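Open Day at the Kenstead Home Robotics Laboratory: Frequently Asked Questions

Home > Visit Us > Open Day > FAQ

The Kenstead Home Robotics Laboratory opens its doors to the public each June. This page answers the questions most often received by the Visitor Office. Please read it before writing to us.

General

What is the open day?

The open day is a free public event at which laboratory staff present their current work on robots for the home. The main demonstration this year concerns simulated houses: complete interiors, built in software, in which a robot's control program is tested before any machine enters a real building. Talks are given in plain language and no technical background is expected.

Who may attend?

Anyone may attend. Children under 12 must be accompanied by an adult throughout the visit. School parties are welcome but must book through the Visitor Office, as the demonstration room is not large.

When does it take place?

Doors open at 10:00 a.m. and close at 4:30 p.m. The last demonstration begins at 3:30 p.m. The date is announced on the main Visit Us page each spring.

Do I need a ticket?

Yes. Admission is free, but attendance is limited to 200 visitors and a ticket is required for each person, including infants. Tickets may be reserved online or by telephone. Unclaimed tickets are released at the front desk from 1:00 p.m.

The Demonstration

What will I see?

Visitors are seated in front of a large screen on which a simulated apartment is displayed. A member of staff moves the point of view through the rooms and explains how the software represents walls, floors, furniture, and small household articles. The apartment used this year is known within the laboratory as Cukcombe. Its bedroom is shown early in the session, and the presenter uses it to discuss how a program may tell a large, fixed item such as a bed from the smaller things left on it.
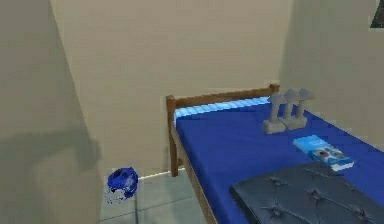
Bedroom in the Cukcombe apartment, with items placed on the bed and one on the floor.

Why are the rooms furnished in such detail?

A program that has been tested only in bare rooms tends to perform poorly in furnished ones. Articles of unusual shape, such as the gray sculpture on the bed, are useful because a program cannot rely on having met the same shape before. Items that share a color with their surroundings are also of value. A blue book on a blue sheet is a harder case for a vision program than the same book on a white one, and the presenter will spend several minutes on this point.

Are the rooms copies of real homes?

No. Cukcombe was assembled by laboratory staff from a library of 1,856 household objects. No private residence was measured or photographed for it. The library is known as Mavromatis and is maintained by the software group. New objects are added twice a year.

Who decides where the objects go?

A placement program proposes an arrangement and a member of staff reviews it. Arrangements that look odd to a person are often kept, provided they are physically possible. An object may therefore be found on a bed that most households would keep on a shelf or a table. Visitors frequently ask about this, and the presenter is happy to discuss particular examples.

How does the program find its way from room to room?

The second part of the demonstration deals with movement. Hallways receive particular attention, as they are narrow and usually have furniture along one side and doors on the other. A route must leave enough space on both sides, and the program must decide whether an open door leads somewhere it needs to go or is simply to be passed.

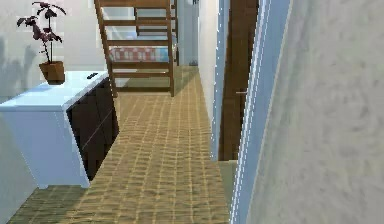 The presenter will pause at several points along the route and invite the audience to say which way they would turn. The program's own choice is then shown on the screen, together with the other routes it considered. The bunk bed in the room beyond serves as the goal for the first run. In the second run the goal lies through the doorway on the right, and the audience can compare the two.

Small articles are treated separately. The black object on top of the white cabinet, for instance, plays no part in planning a route, but it matters a great deal if the program has been asked to find a remote control.

Will there be a physical robot?

The demonstration described above is conducted entirely in simulation. A wheeled machine named Zillitz is displayed in the lobby during opening hours. It is switched off while the public is present and may be photographed, but please do not touch it or lean on it.

May I operate the simulation myself?

Yes. There are 2 public workstations beside the demonstration room. Each visitor may use one for ten minutes, under the guidance of staff. Names are taken at the desk outside the room. We regret that places cannot be held for visitors who are absent when called.

How long does the demonstration last?

Each session lasts 40 minutes, including time for questions. Visitors who arrive after a session has started will be asked to wait for the next one.

Who leads the sessions?

Sessions are led by Esperanza Haverford, head of public programs, with members of the simulation group. Questions that fall outside the subject of the talk may be submitted in writing and will receive a reply by e-mail.

Practical Information

Is the building accessible?

The lobby, demonstration room, and restrooms are on the ground floor and can be reached without steps. Wheelchair spaces should be requested when reserving tickets. A hearing loop is installed in the demonstration room. The sessions include moving views of interiors on a large screen, which some people find uncomfortable. Seats near the exit are kept for anyone who may wish to leave early.

Is parking available?

Visitor parking is located behind the main building and is free on the open day. Spaces cannot be reserved, except by holders of a disability permit. Bicycles may be left in the covered racks next to the side entrance.

May I take photographs or record the talk?

Photographs for personal use are permitted in the lobby and the demonstration room. Audio and video recording of the talk is not permitted. Members of the press should contact the Visitor Office in advance.

Is food available?

Coffee and cold drinks are sold in the lobby. Food and drink may not be taken into the demonstration room or to the workstations.

Can I obtain a copy of the simulated apartment?

A reduced version of Cukcombe is made available to schools and colleges on request, for teaching purposes only. Requests should come from a member of the teaching staff and should state the course in which the material will be used. The full object library is not distributed.

What if I can no longer attend?

Please cancel your ticket using the link in your confirmation message, so that it may be offered to another visitor.

How do I contact the Visitor Office?

The office answers e-mail and telephone inquiries between 9:00 a.m. and 4:00 p.m. Please have your ticket number ready when you call.

Related pages: Directions and Parking | School Visits | Press Inquiries | Reserve Tickets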